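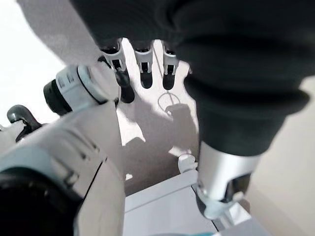
The floor, again

2026-06-18

I know, I know, I wrote about the floor in the last newsletter too. But so many of you wrote back with opinions (strong ones!) that it gets a second go, and anyway it's pretty much all I've thought about this month.

Quick catch-up if you're new. When we took over the back room at Bettencourt I pushed hard for a pale floor. Everybody warned me. Vasco Baptista, who has laid more floors than I've walked on, looked at the sample, looked at my shoes, and asked if I was sure. I was sure! I'm still sure, mostly. It bounces the light all the way back to the shelves, and on gray mornings I don't even reach for the switch until I sit down to read something.

It does show everything, though. Crumbs, hair, the black scuffs my sneakers leave when I turn too fast by the door. And if you drop a dark screw on it you find it right away, so put that in the plus column. I used to lose screws for weeks on the old brown stuff.

So, scuffs. I tried the things you suggested and these are the ones I'm keeping. A clean tennis ball pushed on the end of a broom handle takes off the light marks without any water at all, and it's weirdly fun. For the darker ones I use a damp cloth with a drop of dish soap, rub in small circles, then go over it with plain water and dry it. Don't skip the drying. I skipped it and got a cloudy patch that I then had to wash all over again, and I was not gracious about it.

What I've given up on is the scrubby sponge. It got the mark off, sure, and left a dull spot about the shape of Florida. Ilídio Mendes says a coat of polish would even it out. He's probably right, but I'd have to move everything, and I only just got everything where I want it.

Mopping happens 2 times a week now. I start at the window and back out toward the hall, and I change the water halfway, even when it looks fine. Sweep first, always, or you're just making soup.

The mat question got the most mail by far. I ended up with one from Sondia for the inside of the door and a scratchier one called Gullik for the outside, and between them they catch a lot of what used to come in on our feet. I shake them out over the back step. The Vaka runner some of you asked about is lovely and I've gone back to look at it 3 times, but at $100 it can stay in the store a while longer.

Felt pads next! The chair legs still have the cheap stick-on kind, which slide off sideways and leave a gummy little trail behind them. I'd like to try the ones that tap in with a nail, but only if someone can tell me they don't split the leg. If you've used them, write and let me know, and tell me what kind of chair it was.

Vasco is coming by later in June to look at the strip along the wall, where there's a gap I can fit a coin into. I'll report back on that one.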